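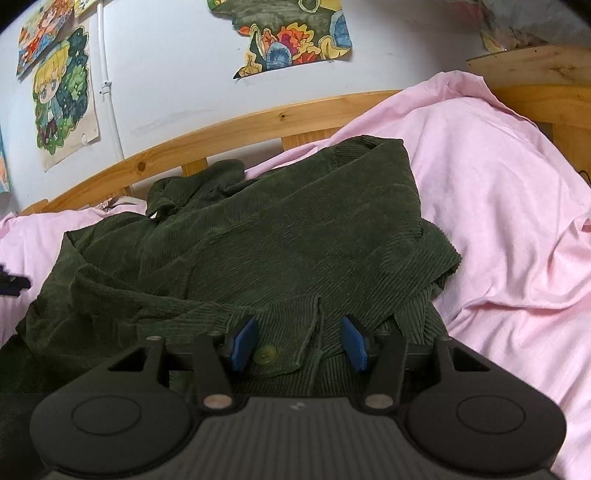 Noémi Gál has folded other people's clothes for a living since she was nineteen, and she would like it known that she does not fold her own. "There's a chair," she says. "Everybody has the chair."

We meet in the staff kitchen at Sterkasance, the laundry and garment care firm on the edge of Hallport, where she runs the finishing floor. It's just before the late shift on a Friday and the kettle is in demand. Through the hatch comes the thump of the big Vaughan presses, which have been here longer than most of the staff and are spoken of with more respect than most of the managers.

The new arrivals get less respect so far. In July the firm put in two folding cells, each with an arm and a two-fingered gripper, and a third is promised. They do pillowcases and hand towels and, on a good day, plain T-shirts. What they don't do is anything with an opinion of its own, by which Gál means collars, linings, pocket flaps and corduroy.

"Corduroy is a terrible thing to give a machine," she says. "It's thick and then it's thicker. You pick up what you think is the hem and you've got a pocket. I've seen new starters do the same, mind you, but they blush."

To teach the arms about difficult clothes, the firm has its people use the gripper by hand. You hold the tool, you squeeze, the fingers close, and a camera on it records what you did. Some of this goes on at the benches. A good deal of it goes on at home, because clothes in a laundry are too well behaved, arriving in bags and on rails. The engineers wanted clothes as they are found in the wild, on beds, in heaps, under things.

So seven of the finishing staff now take a gripper home, on paid hours, and pick up what's lying about. Gál had to explain this to her mother. "She said, they're paying you to tidy your bedroom? I said yes. She said she'd been offering for years and never thought of money."

Is it hard? She considers this. The fingers are easy enough once your wrist stops complaining. The hard part is slowing down. She has picked up, by her own account, more shirts than she has had hot dinners, and her hands have never once consulted her about it. With the tool she has to decide. Flap or collar? One layer or both? Lift straight up, or drag it first and see what comes along?

"I found out I always go for the collar," she says. "Years I've been doing that. I had no idea. My friend on the next bench goes for the shoulder seam, and we had quite a heated lunch over it."

The obvious question is whether she minds training the thing that might have her job. She has been asked it by her union rep, her brother-in-law and a man at the bus stop, and she has stopped being polite.

"I mind it on Mondays," she says. "The rest of the week I look at what it does to a fitted sheet and I feel very secure."

She is more serious about the towels. Towels used to be where you put somebody with a bad back or a bad night behind them, a few hours of squares and a chat. Now the cells do most of the towels, and what comes to the benches is the awkward stuff, all day long. Output is up. So is the number of people rubbing their thumbs. The firm agreed to rotate staff more often, after what she describes as a discussion and a colleague describes as a siege.

There is also the matter of pay. Recording was first treated as a favour, then as overtime, and is now a grade of its own with a bonus of £2000 a year, which Gál negotiated herself and mentions 3 times in the hour. The grade is called Handling Demonstrator. She has asked for it to be put on a badge.

The software that makes sense of all the recordings comes from an outfit called Goltard, whose engineers visit now and then in very clean shoes. She likes them. They ask good questions and write down the answers, even the rude ones. One wanted to know how she could tell that a sleeve was inside out before she had touched it.

"I said, it looks sorry for itself. He wrote that down as well."

The shift bell goes and she rinses her mug. One of the cells has stopped with a pillowcase held up in front of it, and somebody is already shouting for her.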